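## About Kekamby

Kekamby writes planning and control software for robot arms. Réka Bárány and Teresa Kalinowski started it after one demo too many that only worked on the demo table.

We distrust success rates, ours included. Our planner, Tejada, is tested on 417 tasks, and we publish the 20 it does worst on. Grosix, the replay tool, keeps every failed run. If a learned policy can't beat a plain script, we ship the script and say so.

Want the failure logs? Write and ask for them. 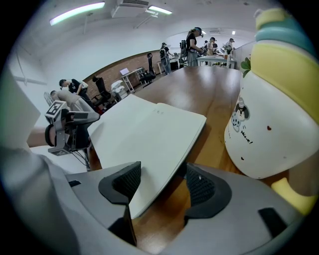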